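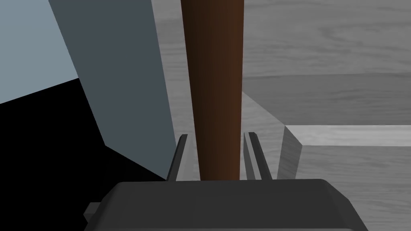
Ukar Curtain Rod Set

Made by Sturkton in Vokau

The Ukar is a curtain rod for rooms where the curtain is opened and closed every day. It is a plain round rod with two wall brackets, two end caps and a set of rings. We have made it in our workshop in Vokau for many years, and the only big change in that time was the bracket, which now has a set screw under the cup. Customers with the older bracket can order the new one separately, it fits the same holes.

The rod is turned from ash and then oiled, not painted. Oil shows small scratches less than paint does, and you can repair it at home with a cloth. After a few years near a sunny window the color becomes a little warmer. If you buy a second set later for the same room, please expect that the two will look different for the first months.

What is in the package

1 rod, 41 inches long
2 wall brackets, model Akande
2 end caps, push fit
14 rings with small eyes for curtain hooks
6 screws with wall plugs
1 hex key for the set screw
1 paper template for drilling

Curtain hooks are not in the package, because most curtains are sold with their own. The eye on our ring accepts the usual plastic and metal hooks. Very thick decorative hooks may not go through, so please measure them before you order.

Finishes

Natural, brown and black. The brown is the one we sell most. It is a rich brown with some red in it, and it goes well with older window frames and with oak floors. The brackets come in black for all three finishes. We tried brown brackets one season, but the metal and the wood never had quite the same tone and we stopped.

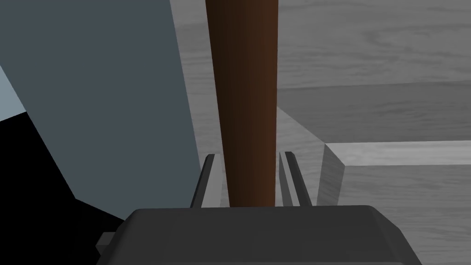
A long brown round rod, upright. Computer rendering.

Weight of the curtain

One set carries up to 18 pounds when both brackets are fixed into solid wood or masonry. This includes the rings and the curtain together. A lined velvet curtain can be heavier than people think, so put it on the bathroom scale first (hold it in your arms and subtract your own weight).

For plasterboard the plugs in the package are suitable only for light curtains, such as cotton voile or unlined linen. For anything heavier, use anchors made for hollow walls. Your hardware store will know the right type for the thickness of your board.

Mounting

Hold the paper template against the wall, with the top line level. We advise to place the bracket 6 inches above the window opening, but lower is possible if the ceiling does not leave you space. Mark the holes with a pencil through the paper.

Drill, put in the plugs and fasten the brackets. Do not tighten the screws completely until the rod lies in both cups and you have checked it with a level.

Slide the rings on the rod. One ring stays outside each bracket, between the bracket and the end cap, and this holds the outer edge of the curtain in its place. Press the end caps on by hand. Please do not use a hammer, the cap can split.

At last, turn the set screw under each cup until it touches the rod. A quarter turn more is enough.

Cutting the rod

The rod can be shortened with any fine wood saw. Wrap masking tape where you will cut and saw slowly through the tape, so the edge stays clean. Sand the end and rub a drop of oil into it before you push the cap on. A rod which was cut cannot be returned.

Longer windows

Two rods can be joined with the Ukar connector, sold separately. It is a short threaded pin that goes into the ends of both rods. The joint must sit on a third bracket. The rings pass over the joint easily, but they cannot pass over a bracket, so with a joined rod you need one curtain on the left and one on the right. If you want a single curtain over the whole width, this is not the right rod for you - write to us and we will suggest a ceiling track from another maker.

Care

Dust with a dry cloth. Once a year, when the curtains are in the wash, wipe the rod with a little furniture oil and leave it overnight before you hang the rings again. If the rings begin to sound scratchy or stop halfway, rub the top of the rod with a piece of candle wax. Do not use silicone spray, it makes spots on fabric.

Delivery and returns

Sets are sent in a cardboard tube. Please open the tube at the end marked with tape and pull the rod out by hand; a knife along the side will mark the wood. Unused sets can be returned in the same tube. The workshop is closed in August, and orders from that month are packed in September in the order they arrived.

Spare parts: rings, end caps, Akande bracket, connector, set screws.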